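Can a robot do my dishes yet?

I get asked this a lot, mostly by people who hate doing dishes (hi, Solène!). My answer on 26 May 2018 is still "sort of, if you're patient and own ugly plates." Folding towels, wiping a counter, moving cups from one spot to another, fine. Then somebody hands the thing a big pot with a lid and it all gets interesting. 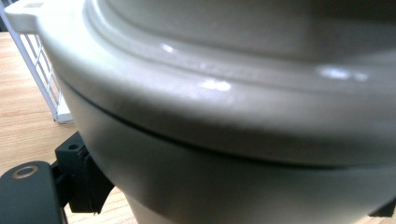
Gripper against the pot, lid on. Look how shiny that glaze is!

A glossy round pot is a mean test. Squeeze too softly and it slides, squeeze too hard and, well, it's ceramic. And the lid just sits there on top, so tip the whole thing a little and you've got two problems. My grandmother could carry one full of soup while yelling at the dog.

Solène Lefèvre thinks we'll have a decent kitchen helper in three years. I said 20, and we bet a dinner on it. Loser cooks, by hand, and washes up too. I'm already picking the menu (lots of pots).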